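Does Sorting by Color Show That a Policy Understands Color?
Student project report, Cluster lab course
Aug 19, 2026

1. What we set out to check

The project started from a claim we kept running into while reading for the course: that a two-arm setup trained on a modest number of demonstrations can learn to tidy a table of mixed containers, and that it does so by looking at what is on the table. We had no quarrel with the first half. The second half bothered us. A robot can put the right basket in the right place for the wrong reason, and a success rate alone will not tell you which reason it was.

Our method, which we named Markon, is a small change to how the test is run. The policy is trained in the usual way. At test time the layout is altered in a way that should make no difference to a system that looks, and should hurt one that has memorized where things tend to be.

2. Setup

We used the two-arm table known in the course as Medrano. The task is to gather plastic containers by color: white with white, red with red, green with green. A lamp and a potted plant stay on the table as clutter. We worked from several views, and the low one gave us the most trouble. Close to the surface, a near container can hide a good part of the one behind it.
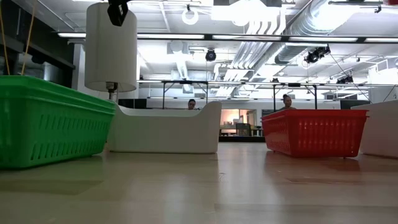 Figure 1. Low view across the containers, with the room behind.

Background was our first worry. A low view takes in the ceiling lights, a doorway and whoever is sitting in the room, and a network is free to use any of it. In June we trained one version with the low view and one without, expecting the extra view to help. On the standard layouts it made little difference. On the altered layouts the version with the low view did worse. We do not know why, and we would distrust any explanation based on one comparison.

3. Data

We collected 157 demonstrations by hand control of both arms. Before training we threw out 9 of them, all for the same fault: the operator had paused so long in the middle that the recording was mostly a still arm. Throwing data away is a choice that can flatter a result, so we also trained on the full set. The ranking of the methods did not change.

A bigger problem is that the demonstrations are less varied than they look. Operators have habits. Ours tended to start with whatever was nearest the right arm, and the containers were often put back in much the same spots between runs. We noticed this only after training.

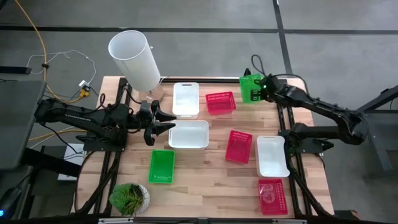

The number of containers also changed between layouts, which we had not planned well. A crowded table tests grasping, reach and the order of moves all at once. When a run fails on a crowded table, the failure could belong to any of these, and the score sheet has one column for it. We would split that column if we did this again.

4. Test procedure

We compared three policies: a plain baseline, the baseline with the low view added, and Skollora, a method from an earlier course project that shifts the colors in training at random. Each was tested on standard layouts and then on swapped ones, where two containers of different colors trade places and everything else stays put. A run counted as a success only if every container ended up in its group with no help from the operator. Each altered layout was repeated three times.

Three repeats is thin. It was what the lab schedule allowed, and it means that a single bad grasp can move a score by a third. For that reason we report the order of the policies and leave out percentages, which would look more exact than they are.

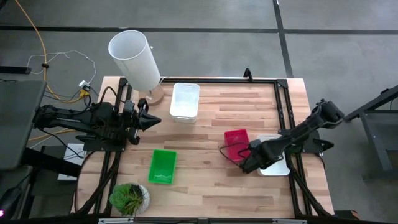

All three policies did well on the standard layouts and all three got worse on the swapped ones. Skollora lost the least. The plain baseline came second, and the low-view version last. The most telling failures were the confident ones, where the arm moved smoothly to the place where a red basket had usually been during training, picked up whatever was there, and carried it to the red group.

5. How much of this we believe

We believe that the policies lean on position. The drop appeared in all of them, and the wrong-color errors fit that reading better than they fit poor grasping.

We are much less sure that Skollora is better. It was trained last, after we had fixed a timing fault in the control code — and we did not have time to retrain the other two with the fix. A reader who wants to put the whole gap down to that fault is welcome to, and we have no data to prove them wrong.

We also cannot say that Markon measures color understanding. It measures how much a score falls when two things trade places. Containers of different colors can differ slightly in shape too, and a policy could be using the shape of a rim or the openings in a wall. The test that would settle it needs identical containers in every color. We did not have a matching set, and it is the first thing we would ask the next group to get.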